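그레비데일, 재활용품 배출 기준 변경… 금속 용기 별도 수거

2018년 2월 16일

그레비데일 시의회가 가정과 소규모 사업장의 재활용품 배출 기준을 바꾸는 조례 개정안을 통과시켰다. 개정안에 따라 지금까지 플라스틱, 유리와 함께 내놓던 금속류는 앞으로 따로 모아 배출해야 한다. 시는 준비 기간을 거쳐 클릴럼 지구부터 새 기준을 적용하고, 이후 플러스트소프를 포함한 나머지 지역으로 넓혀 갈 계획이다.

시가 밝힌 개정 이유는 선별 비용이다. 혼합 수거된 재활용품은 플러스트소프에 있는 선별장으로 옮겨져 재질별로 나뉘는데, 깨진 유리와 음식물이 금속에 섞여 들어가면서 매각 단가가 떨어졌다는 설명이다. 선별장을 위탁 운영하는 사리넨은 지난 1월 시에 낸 보고서에서 금속류를 처음부터 분리해 받으면 선별 공정을 한 단계 줄일 수 있다고 밝혔다. 보고서에는 선별장 증설보다 수거 방식을 먼저 바꾸는 편이 비용 면에서 유리하다는 의견도 담겼다.

새 기준에서 금속류로 분류되는 품목은 음료 캔, 통조림 캔, 뚜껑, 냄비와 프라이팬, 소형 철제 공구 등이다. 내용물을 비우고 물로 헹군 뒤 배출해야 하며, 라벨은 떼지 않아도 된다. 부탄가스 용기와 스프레이 캔은 남은 가스를 모두 빼고 별도 봉투에 담아야 한다. 페인트가 남은 통과 건전지는 금속류 수거 대상이 아니며, 기존과 같이 유해 폐기물 수거일에 내놓아야 한다.

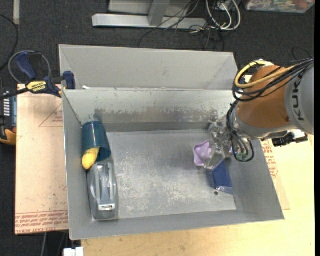
배출 용기에 관한 규정도 함께 정리됐다. 가정에서는 시가 나눠 주는 수거함을 쓰거나 집에 있는 용기를 그대로 쓸 수 있다. 재질에는 제한이 없어 플라스틱 상자는 물론이고 사진에 보이는 것과 같은 회색 금속 통도 사용할 수 있다. 다만 수거원이 내용물을 바로 확인할 수 있도록 위쪽이 열려 있거나 뚜껑을 쉽게 벗길 수 있어야 한다. 바닥에 구멍이 나거나 가장자리가 날카롭게 휜 용기는 수거하지 않는다. 검은 비닐봉투에 담아 내놓은 금속류도 수거 대상에서 빠진다.

수거는 격주로 이뤄진다. 배출 시간은 수거일 전날 오후 7시부터 당일 오전 6시까지이며, 이 시간을 넘겨 내놓은 용기는 다음 수거일까지 집 안으로 들여놓아야 한다. 공동주택은 관리 주체가 지정한 장소에 모아 배출하고, 단독주택은 대문 앞 보도 안쪽에 두면 된다. 시는 보행로를 막는 배출에 대한 민원이 잦았던 점을 들어 용기를 차도나 자전거도로 위에 두지 말라고 안내했다.

클릴럼 지구에는 시범 운영용 수거함 500개가 우선 배부된다. 신청은 지구 주민센터에서 받으며, 한 가구가 받을 수 있는 수거함은 한 개다. 계단이 많은 주택에 사는 고령자와 거동이 불편한 주민은 방문 수거를 신청할 수 있다. 방문 수거에 따로 드는 비용은 없다.

상점과 음식점에는 조금 다른 기준이 적용된다. 금속류 배출량이 많은 사업장은 시와 계약한 업체에 수거를 맡기거나 선별장에 직접 가져갈 수 있다. 선별장에 직접 반입할 때는 사업자등록증 사본을 내야 하며, 무게를 잰 뒤 확인서를 받는다. 식용유 캔처럼 기름이 묻은 용기는 키친타월로 닦아 내야 받아 준다. 시장 상인들은 공청회에서 좁은 점포 안에 수거함을 하나 더 둘 자리가 없다는 의견을 냈고, 시는 시장 입구에 공동 수거함을 설치하는 방안을 검토하기로 했다.

기준을 어긴 배출에 대한 과태료는 당분간 부과하지 않는다. 시범 기간에는 잘못 배출된 용기에 안내 스티커를 붙이고 그대로 두며, 본격 시행 뒤에도 첫 위반에는 서면 경고만 한다. 시의회 심의 과정에서는 과태료 조항을 아예 빼자는 수정안이 나왔으나 5표 차로 부결됐다. 반대한 의원들은 경고만으로는 혼합 배출이 줄지 않을 것이라고 주장했다.

조례에는 수거 실적을 해마다 공개하도록 하는 조항도 새로 들어갔다. 공개 항목은 지구별 수거량과 매각 수입, 선별 과정에서 나온 잔재물 비율이다. 금속류를 팔아 얻은 수입은 수거 차량 유지비와 수거함 교체에 먼저 쓰고, 남는 금액은 시 일반회계로 넘긴다. 일부 주민이 요구한 가구별 수수료 감면은 이번 개정안에 포함되지 않았다.

유리병과 종이, 플라스틱의 배출 방식은 바뀌지 않는다. 종이는 지금처럼 끈으로 묶거나 상자에 담아 내놓고, 유리병과 플라스틱은 기존 혼합 수거함을 그대로 쓴다. 시는 지구별 수거 일정표를 각 가정에 우편으로 보내고 주민센터와 도서관에도 비치할 예정이다. 클릴럼 지구 주민을 위한 설명회는 주민센터 강당에서 열리며, 별도 신청 없이 참석할 수 있다.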